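Ridside, laundry + lounge corner walk-through
June 12, 2018
Done by: Märta Hovland. Copy to Trygve Westerberg and Aslak Sæther.

Quick one, had to be out before lunch. OK = fine, FIX = needs somebody, WATCH = look again next round.

## Floor and walkways

- [x] Floor clear of loose clothes. OK.
- [ ] Cords off the walking path. **FIX.** Black cable loops right across the gray floor. Somebody wrapped white tissue or a cloth tag on it near the middle, fine for spotting it, still a trip hazard. Tape it down or run it along the baseboard.
- [x] Baseboards attached, no gaps. OK. Black lower strip needs a wipe.
- [x] Seating not blocking the way out. OK, checked with the door fully open.

## Walls and outlets

- [x] Wall surface sound. OK. Few faint dark scuffs on the white wall, cosmetic. Not worth paint this year, Aslak agrees.
- [ ] Small white box at the foot of the corner post. **WATCH.** No label. Power or network, couldnt tell. Trygve to find out and mark it.
- [x] Metal post steady. OK, pushed on it, no wobble. Cap on.
- [ ] Foot under the low bracket. **WATCH.** Toe-stubber if you're carrying a basket and cant see down.

## Clothes handling

- [x] Pockets emptied before folding. OK.
- [ ] Red items sorted away from white. **FIX**, see below. Same note as January.
- [x] Hoodies and long sleeves, cords tied or pulled. OK.
- [ ] Folded stacks no higher than shelf lip. **WATCH.** Top shelf is at 68 inches, people reach up and the pile comes down. Move the heavy stuff to the bottom.
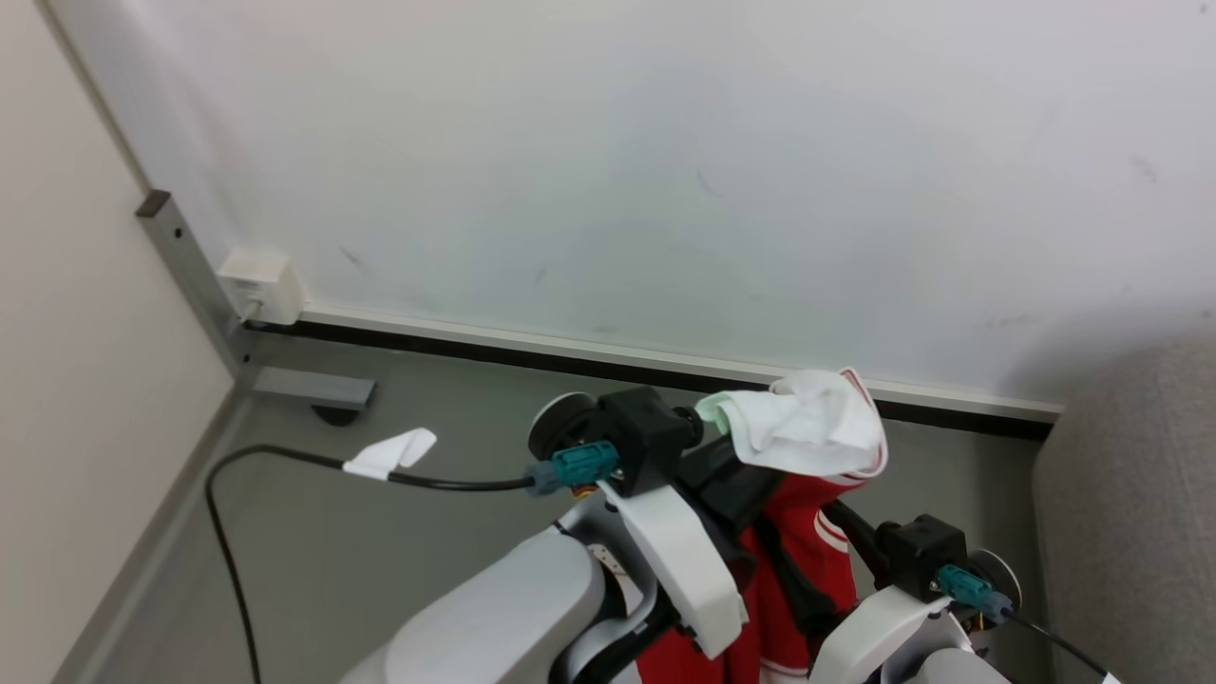 Red and white together again:
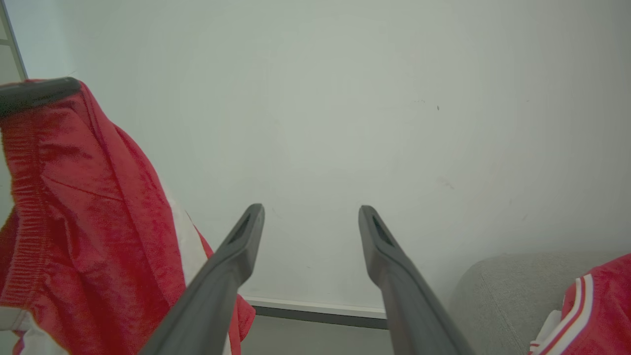
**Can red and white team clothes go in the same load if they've been washed before?**

Keep them apart for the first few washes, then cold only, and pull them out as soon as the cycle ends. Anything with white panels sewn to red gets its own small load, inside out. Don't leave it sitting damp in a pile overnight, thats when the color moves.

## Dryer

- [x] Lint screen clean. OK, Lovisa does it after each load now.
- [ ] Vent hose. **FIX.** Kinked behind the machine. Pull the dryer out 2 inches and straighten. Gralalel parts counter has the clamp if the old one wont close.
- [x] Nothing stored on top. OK.
- [ ] Lint behind and under. **FIX.** Not done last round either. Needs the long brush, Arvid has it.

## Storage and supplies

- [x] Detergent lids closed. OK.
- [ ] Bleach on its own shelf. **FIX.** Was next to the vinegar. Moved it myself, needs a sign so it stays moved.
- [x] Extinguisher in place, needle in green. OK.
- [ ] Hangers. **WATCH.** Crate holds up to 200 and it's over the rim. Split it into two crates.
- [x] First aid box. OK, restocked with band-aids and burn gel for the iron.

## Who does what

- Cable: Trygve, today if he can.
- Box label: Trygve, same trip.
- Sorting bins: Lovisa. Wants two bins with big color lables, order from Viklund, item 64 on the sheet.
- Hose and lint: Arvid.
- Bleach sign: me.

Iron cord not checked, iron was out on loan to Rodmont. Add to next round. Also the light switch by the door feels loose, didnt have a screwdriver on me.

M.H.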